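Thread on where household manipulation stands this January. I keep getting asked whether a machine can put the kitchen table in order yet. Short answer: some of the table, some of the time, slowly. Longer answer follows.

First, the terms. When I say "clear a table" I mean small light things on a flat wooden top, moved into a bowl or off to one side. No stacking, no liquids, no glass. A five-year-old does this while talking about something else.

The Skariswood task list is the one I use. It has 51 household chores written in plain words, the kind you would leave on a note for a house sitter. Most of them begin with picking something up, so most of them fail at the same point.

That point is contact. Finding a tomato on a table is in decent shape. Planning an arm path to it is in decent shape. The last half inch before the fingers close is where the hours go.
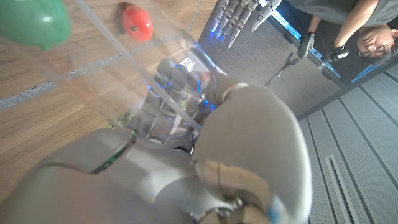
Clear plastic deserves its own post. A depth sensor tends to look straight through it or return noise, and a color camera sees the table behind it plus a reflection. Ask any vision person which object they would ban from kitchens and the answer is a clear box.

Produce is the other problem. A bell pepper has no flat side to speak of, and it rolls if you touch it off center. Real ones bruise. Play food doesn't, so results on play food should be read with that in mind.

Numbers, because people ask. Our last block at Bikari was 100 pick-and-place attempts into a bowl. Yoon-hee Ok scored it, strict rules: the item ends in the bowl, no human touch, no second try. I'll post the full sheet when she has finished checking it. I would rather not quote a rate that moves next week.

What I can give you is the failure log from the whole month, which has 137 entries. The biggest group is "grasp closed, item shifted." The next is "item released early." Very few are "went to the wrong place." The arm usually knows where it is going.

A human with a bad grip corrects it without noticing. You feel the jar slide and your fingers tighten. A controller can do that too, but only if the fingertips report slip fast enough and something downstream is listening. Ours listens better than it did in the fall.

Two arms help less than you'd expect. The textbook plan is one holds, one moves. In practice you now have two things that can bump the table, and the planner spends part of its time keeping them away from each other.
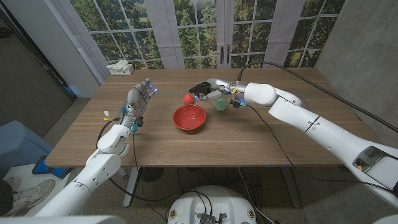 Green container on the right, red bowl in the middle, humanoid hand on the left.

On grippers vs. hands: for putting a jar into a bowl, I'd take the simple gripper every time. Fewer joints, fewer things to calibrate, easier to fix at 4 p.m. with one screwdriver.

Hands earn their keep on things made for hands. Spray triggers, scissors, door handles, the tab on a can. If your chore list has none of those, you are paying for fingers you won't use.

Shop floor is a different answer. The Jasińska packing line I visited does one item in one orientation all shift, and the machine there is good at it. Somebody spent months making sure the item always arrives the same way up. Your kitchen will never do this for you.

People also underrate the reset. After each attempt, something has to put the items back where they started, and that something is a person. Count that labor and the hourly cost looks quite different from the demo reel.

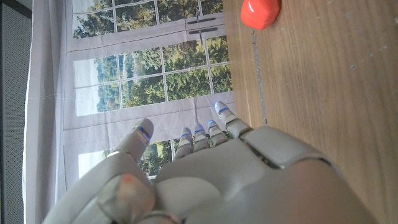 Small shiny objects near the back of a table are harder than the same objects near the front. Reach is longer, the wrist angle gets awkward, and the hand can block its own camera view of the thing it's after. We now score front and back separately.

Brarnoment asked for a yes/no per chore for their newsletter, so I went through the list again. Chores I'd leave a machine alone with, in a home I don't know, on the first day: 3. All 3 involve soft goods and a large target. – No, dishes are not one of them.

Someone will reply with a video of a robot folding a shirt. I've seen it. Send me the uncut hour and the number of shirts.

Next set of posts will be on force limits and why our bowl keeps getting pushed across the table.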